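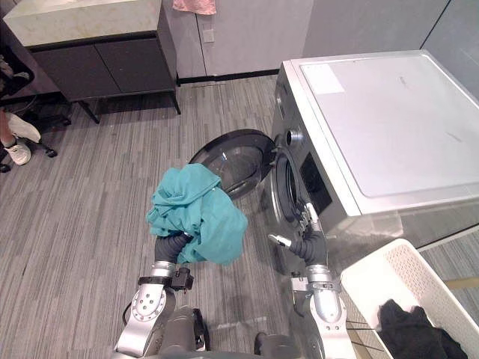 **Laundry room check, Tidwood house, ground floor**
Monthly round, September. Machine no. 853 on the Rekumura list.

- [x] **Door glass and rim.** No crack found. Please do not lean on the door when it is open, the hinge carries all the weight.
- [x] **Door seal.** Wiped with a cloth, also inside the fold. I found one hair clip and a little sand.
- [x] **Drum.** Turned by hand, it runs freely and makes no scraping noise.
- [ ] **Top panel.** Scuffs and faint marks, only cosmetic. Still, no bottles of detergent should be stored on it.
- [x] **Control panel.** All buttons react. The child lock works after the second try.
- [x] **Water tap and hose.** Dry after 20 minutes with open tap. The hose is over 4 years old, so I have asked Brunuscombe for the price of a new one.

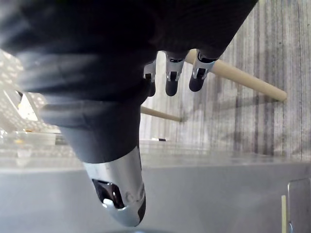

- [ ] **Drain filter.** Not cleaned this time, the cap is too tight for me. Eichhorn will bring the correct tool on Friday.
- [x] **Socket and cable.** Plug sits firm, no brown spots.
- [x] **Floor.** Nothing slippery. Keep the basket out of the way to the exit.

**Comments**

Small cloths must be shaken out before they go in, otherwise they stick together in the spin and the machine begins to walk. Please leave the door a bit open after the last wash of the day. Last month it was closed the whole weekend and the smell was not nice.

Open points: filter, hose.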